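The Rack Page

Welcome to the least glamorous gallery on my site! Huw Mostyn, who put up with my kitchen updates all through March, asked if I would ever post the dish rack by itself instead of mentioning it every second paragraph. So, Huw, this one's for you. I've been using it as a dish rack, anyway. I've also stood onions in it, and for one very confused afternoon it held all my seed packets.

I picked it up in Rellisthorpe for 13 dollars, from a shop that was clearing out its shelves, and I went back and forth over it and a wire one from Skurau (prettier, but so flimsy). I went for black and silver in the end, mostly for those chunky side panels with the slots in them. The metal rods in between are what really sold me!
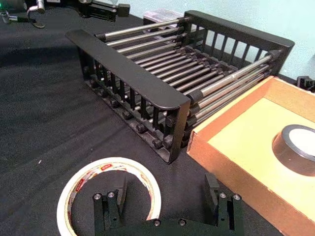 Does a rack with a rod floor need a tray underneath?
Mine does if it's going on a counter, and a plain baking sheet works fine. Next to the sink I just fold a towel in half and swap it for a dry one at night.

I did buy a proper drip tray from Cirkemel, and it was 2 inches too short, so now it lives under the geraniums and does a great job there. The baking sheet came out of my own cupboard and cost me nothing (I should have started with it, I know).

Cleaning is the part people write to me about. I take an old toothbrush and some dish soap and go along the rods one at a time, then do the spots where they meet the panels, and that's where the gunk likes to hide. It takes me 20 minutes with the radio on. The slots are easier, you can get a cloth through them if you twist the corner a bit,

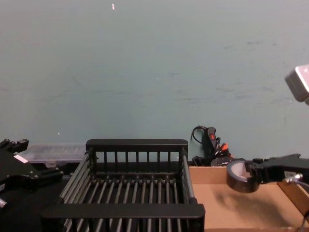
and after that I rinse the whole thing in the bathtub and leave it upside down by the window. I tried the Cui brush set once, the one with the skinny bendy heads, and went right back to the toothbrush.

Next up is the spice drawer, as soon as I find the labels I put somewhere safe. If you have a rack you love, send me a photo and I'll add it to the page!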